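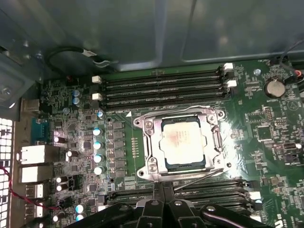

plumline_k commented: Before you spend a dime on hard drives, look at what you pay per kilowatt-hour. An old workstation that never sleeps can eat up whatever you think you're saving on cloud storage.

Keep old workstation as a family photo server, or just pay for the cloud?

beesknees_moddale

OK so I've been going around in circles on this for weeks. We have 300 GB of family photos and home videos (mostly my kids, and a frankly embarrassing amount of the dog) spread over two laptops and my phone. I've been paying Zomedero for backup and the price went up again in June, which got me thinking about doing it at home.

I have an old Xeon workstation I could put in the hall closet and leave on all the time. It was a big deal in its day! I had Vishwakarma Computers here in Moddale write me up a quote for two new drives, a cleanup and somebody setting it all up, and it came to $452. My husband thinks that's silly money for a closet computer. I kind of like the idea of our pictures being in our own house, though.

What I really want is for everyone's phone to save photos at night without me nagging, and to be able to pull up old videos on the TV. I can follow directions but I'm not a computer person. Would you do it, or would you keep paying every month?

ratchet_and_tea

I did this for a few years so here's my two cents, maybe more like a dollar.

The storage part is easy. Your 300 GB is small by today's standards, and any pair of new drives will hold it with tons of room left over. Set them up as a mirror so both hold the same stuff and one can die on you without ruining your week. But please don't think of a mirror as a backup! If a kid deletes the beach folder, it's gone from both drives at once. You still want a copy someplace else, and for most people that ends up being a cloud plan again, or a USB drive that lives at grandma's.

Then there's power, and plumline is right about that. I put a plug-in meter on my old tower and it sat at 122 watts doing absolutely nothing. I'm on Galtarent too, and I could see it on the bill. Your machine may be better or worse, so borrow a meter (my library lends them out) and check before you pay that quote. Let it run a whole day, then multiply it out by your rate.

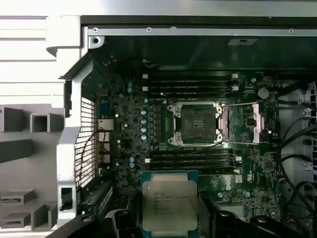 Intel Xeon and open workstation board

Also think about heat and noise. A hall closet with the door shut gets warm fast, and if there's a bedroom on the other side of that wall you're going to hear the fans. I ended up moving mine to the laundry room, and then I had lint to deal with, so, you know. Pick your poison.

What I'd do in your shoes is buy one of those little two-drive storage boxes. They sip power, the phone apps are pretty decent, and you won't be up at 11 p.m. reading forum posts about file permissions. Keep the smallest Zomedero plan that fits the photos as your away-from-home copy, and leave the videos you could live without on the USB drive.

oldsocks5

just keep the cloud. I had a server at home and spent more time fixing it than looking at any pictures

wrenandwhistle

I'm going to disagree a little. If you think you'd enjoy it, do it! You can skip the 24/7 part. Mine wakes up on a timer at 1 a.m., grabs everything off the phones, and shuts down at 5. For TV nights I walk over and push the button. It costs me way less than leaving it on.

I'd ask the shop to split up that $452, though. Drives are one thing, but the setup is something you can do yourself in an afternoon with a good video guide. And sort your photos first. I copied everything over as it was and I'm still finding the same birthday party in four different folders.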